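Chopsticks, again

I have been putting off writing this one. Gaurav Katiyar has been after me since February to stop sniping at robot demos and go and look at how the things are taught. So I went to Paewai, where the job is tidying cutlery into a wire basket and a person steers the arms by remote control while everything gets recorded.
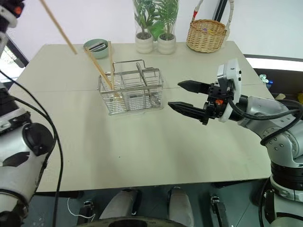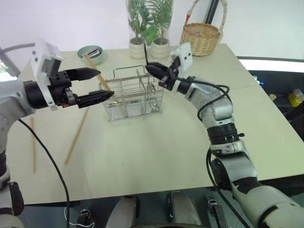
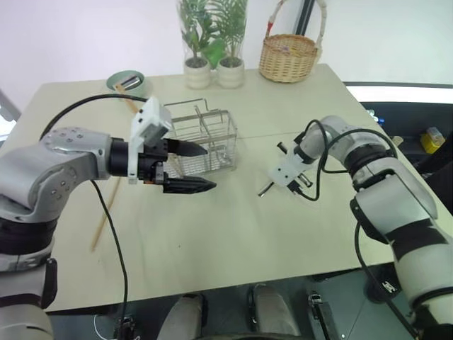 Chopsticks and a wire basket, two arms, same table every time.

What I was told

The aim is 2,000 recorded goes at the task. They had 596 when I visited. Dalibor Kuruc, who looks after the recordings, was pleased with that, and I can see why, as it is dull work and they are careful about it. A go where the operator fumbles gets a note against it and is kept, which I liked. I had expected the bad ones to vanish.

Zulmira Loureiro was steering for most of the afternoon. She is very good. She is also, as far as I could tell, doing all the thinking, and that is my trouble with the whole business. When she decides to come at a chopstick from the side, there's a lifetime of laying tables behind it, and what the machine gets is camera pictures and a string of joint positions. Is that enough? Dalibor says it is if you have plenty of them. He may be right -- he has been doing this for 4 years and I write a blog.

What bothers me

The table. The same wicker basket at the back, the same two plants, the same pale green bowl. I asked what happens if somebody swaps the plants for a kettle and was told they would get to that. Kálmán Bárány, who used to teach arms by hand at Brarkolow (you grab the wrist and drag it where it should go), reckons his way was slower but you could feel when the path was wrong. With a remote you are mostly watching. I don't know that he's right either, he does go on about it.

I have asked to come back when the trained version runs with nobody steering, and to bring my own chopsticks. Dalibor said yes to the first part.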